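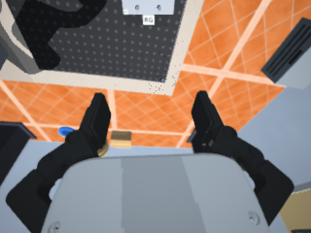

According to Albane Leclerc, a young hurdler does not lose the race at the barrier but in the three strides before it, when she sees that her feet will not arrive correctly and begins to brake. She repeated this opinion in both of our interviews, and she wished us to write it down before any of our own numbers.

Figure 3. Rendered view from above: dotted dark mat with an off-white border on an orange tiled surface, and a gripper.

4.2 Change of leading leg in the 300 m hurdles

The results in this section concern the 300 m hurdles for girls under 17. We chose this event for a practical reason. It is run by athletes who still grow, sometimes quickly, and a stride pattern that was comfortable in April can be impossible in July. The coach must then decide whether the athlete should keep the same number of strides and reach for the hurdle, or add one stride and take off from the other foot. In the second case the athlete needs two leading legs of similar quality, and many clubs do not train this before the age of sixteen.

We used the race records of the Prajapati league, which were collected over several summers by the 13 clubs taking part. After removing falls, disqualifications and races with a missing split, 1,406 individual runs remained. The times between hurdles come from the Heteck timing system installed at the Cliltelen track and at the other tracks of the league. The leading leg was noted by hand from the club films, using the Eltix software, and each film was read by two persons. When they did not agree, a third person looked at the film without knowing the first two answers.

The clearest result is the difference between planned and unplanned changes. We call a change planned when the athlete changed leg at the same hurdle in her previous race as well. In these runs the split to the next hurdle was a little slower than the split before, but the loss did not grow in the later part of the race. In the unplanned runs the loss appeared one hurdle earlier, already in the approach, and it was still present at the finish. This agrees with the remark of Leclerc on braking, although our splits are too coarse to show the single strides.

We expected that the inside lanes would give more unplanned changes, as the bend is tighter there and a right leading leg is less comfortable. The effect was present but weak, and it disappeared when we looked only at athletes in their second season of the event. Wind had more influence. On days with a strong headwind in the back straight, athletes who always led with the left leg often lost their rhythm at the third or fourth hurdle. The athletes who had practised both legs also slowed down there, but they recovered on the bend.

A difficulty must be mentioned. The clubs which train both legs early are also the clubs with more coaching hours, and we cannot fully separate these two things. The Cliltelen club is a useful case, as it introduced training for both legs without changing its weekly hours. Its athletes made fewer unplanned changes in the following summer, but the group is small and two of its best hurdlers moved to the 400 m flat in the same period.

The coaches did not agree among themselves on how the alternate leg should be taught. Some use low hurdles with an even number of strides from the first lesson. Others prefer to wait until the athlete has one safe leg, and then work on the second in winter - often over only two or three barriers, on the bend, at moderate speed. Our data do not allow us to prefer one of these methods, as the clubs did not record their winter sessions in a common form. The relation between the winter work and the first race of the season is treated in Section 4.3.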